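Drandulo (novel series)

Drandulo is a series of romantic suspense novels set in the harbour town of Skosteck. The books are published in paperback and as e-books by Bolside, a small press that deals mainly in genre fiction. Each volume follows a different couple, while a smuggling case opened in the first book continues behind the main plots.

Setting

Skosteck is a fictional port on a cold northern coast. Most of the action takes place in the old customs quarter, the ferry terminal and the kitchen of the Javier, a boarding house where several of the main characters rent rooms. The town has a population of 3000, a figure given in the opening chapter of the first novel and repeated on the map printed inside the later ones.

The Javier kitchen is the usual place for conversations between the leads. Meals are plain, and long passages are given over to cooking, washing up and arguments held across the table.

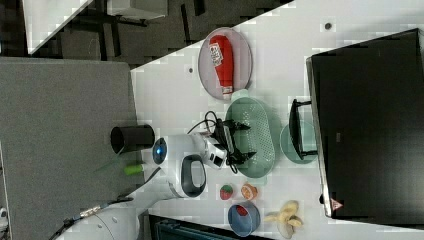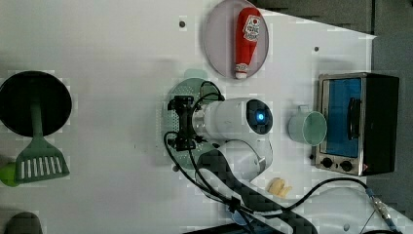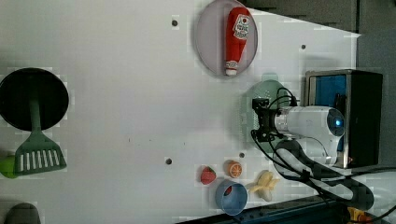
Tabletops with a ketchup bottle lying on a plate.

Plot structure

The novels share a fixed outline. A threat is made against one of the leads in the opening chapters, the pair are forced to work together, and the person responsible is named shortly before the end. Chapters alternate between the two leads in the close third person. From the second volume onwards, short chapters are also told from the point of view of the villain, whose identity is withheld.

The smuggling case is carried forward in small steps. A ledger found in the first novel lists 76 shipments, and later books each account for a few of them. The ledger itself is stolen at the end of volume 2 and does not return until the fourth.

Publication

The first novel appeared in December as an e-book only. A paperback followed after the second volume was issued, with a revised text that removed a subplot about the ferry company. Page counts vary, but most of the paperbacks run to just under 400 pages. The early covers show the harbour at night; later printings use a plain dark background with the title in raised lettering.

The books can be read separately, although the publisher numbers them on the spine. A novella set between the third and fourth volumes – first given away to newsletter subscribers – is included as an appendix in the current edition of the fourth.

Reception

Reader reviews have generally praised the pace and the handling of the villain chapters. Complaints have centred on the slow progress of the smuggling case and on the number of minor characters carried over without introduction. The ending of the third volume, in which the harbour master's guilt is left open, divided readers.

See also

Romantic suspense
Shared settings in genre fiction
Small press publishing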